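Vulthorpe Shelf Cell – Progress Report to the Gredia Fund
Tuesday, March 27, 2018
Period covered: since the last payment
Status: behind on hands, on plan elsewhere

We said in the proposal that the hands would need "routine care." I would like to withdraw the word routine. Of the 281 hours logged against the machine this period, 80 went on the hands and their cables. The supplier's schedule allows 21. I don't believe the schedule was ever tried on a machine that reaches over a shelf edge all day.

Setup. The practice shelf has been moved once and the stance marks laid out again. Arm reach was checked from the new stance and we have left it alone. I was asked whether the move fixed the drift in the right wrist. It may have. The log is too short to say, and I'd ask that the Jara summary not claim it yet.

Fingers. Joint pins are checked at the start of each shift and the fingertips are wiped and looked over for splits. Two fingertips were replaced. The supplier puts their life at 1743 grasps – ours did not get there, and we have asked what was being grasped in that test. No reply so far.

Cables. Still the weak point. A loop outside the forearm can catch when the arm comes back over a shelf lip, and a tighter loop pulls on the connector at full reach. We have tried both. Etetti has quoted for a sleeve. I am not convinced a sleeve does anything except hide the wear, and would sooner spend the money on spare cables.

Open-hand check and shelf reach: 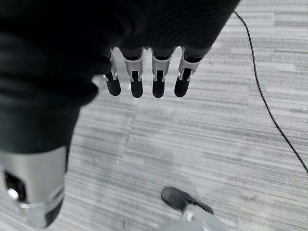
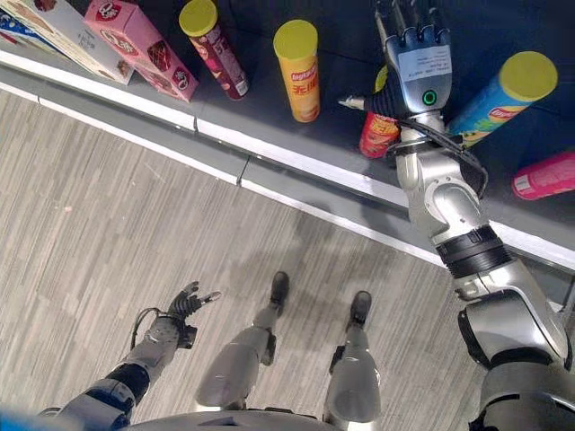 Report by the cell maintenance lead, Vulthorpe
Copies: Gredia Fund, Jara project office

Spending. Parts are over, travel is under, and the two nearly cancel. We are not asking for more money this period.

Next. Full strip and regrease of both wrists, then a run with no adjustments allowed between shifts. If the wrist holds through that, I'll accept the stance change helped. The July milestone stands for now, though I would not promise it to anyone outside the project until the spare cables are on site.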